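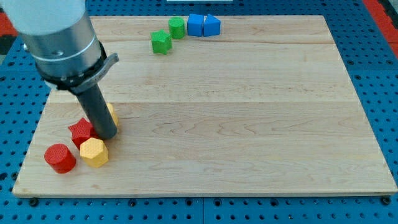 Shalini Sengar told us over the first coffee that the hard part of teaching a robot by hand is learning to slow yourself down, and I thought of her all morning at Skarkari's open day in Stotholm. What a lovely day it was! The arm there has a plain grey rod for a finger, and all it must do is nudge coloured blocks (stars, cylinders and so on) over a wooden board. A child could do it, I thought, and then Daichi Onishi handed me the controller and I sent a star clean off the side.

They had 532 good runs saved by then, every one steered by a person, and wanted 50 more before tea. Mine was not among them, but Daichi was very kind about it and let me try again – twice! You push a little, stop, look, and push again, and the arm follows your hand a shade later than you expect, rather like steering a canal boat.

We left at four with sore thumbs. The car park at the back is free, by the way, and the soup was leek.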